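Apples on the table: small advices from my kitchen

By Dindo Dizon

I eat one apple each day, and for many years I kept them badly. They were in a deep bowl, one on top of another, and the lowest one always became soft before I found it. In April I changed my habits a little, and I write them down for anyone who has the same problem.

First, keep most of the apples in the fridge, in the bottom drawer, in a bag which is not closed completely. They stay firm there much longer than in a warm kitchen. Do not put them beside carrots, which can become bitter from apples, and keep them away from potatoes also. I look through the bag when I do my shopping and I use first any apple with a bruise.

Second, take out only what you will eat today. My neighbour puts six apples on her table because it looks nice, and I agree that it looks nice, but her kitchen is warm and by the end of the week they are like flour inside.

Third, use a flat plate with a small rim in place of a bowl. The apple does not roll away, air goes around it, and you see at once if there is a brown place on the skin. I like a plain plate in a pale colour, pink or cream. 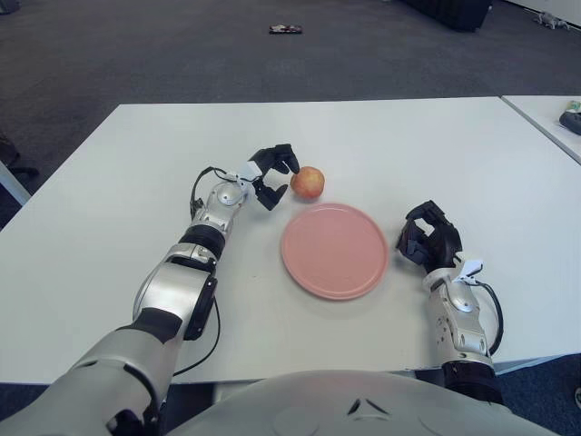
A plate is also good for cutting, if you are careful. Use a small knife with a short blade and do not press hard, or you will scratch the glaze. For more than one apple I take the wooden board. Cut the apple in quarters, put each quarter on its flat side and take out the core with one slanting cut.

To stop the slices going brown, put them in cold water with a little salt. For 500 ml of water I use half a teaspoon. Leave them about 6 minutes, then rinse them well and dry them in a clean cloth. Lemon juice works too, but my children do not like the sour taste.

Now a few words about the table. A white table shows everything, and apple juice becomes sticky when it dries. Wipe it soon with a damp cloth and one drop of washing-up liquid, then with clean water, then dry. For an old sticky ring, lay a warm wet cloth over it and wait some minutes before you wipe. Please do not use the rough side of the sponge. I made dull marks on my first table in this way and they never went out.

Wash the apple just before you eat it, under the cold tap, and rub it with your hands. If you wash all of them when you come from the shop, dry each one properly before it goes in the drawer.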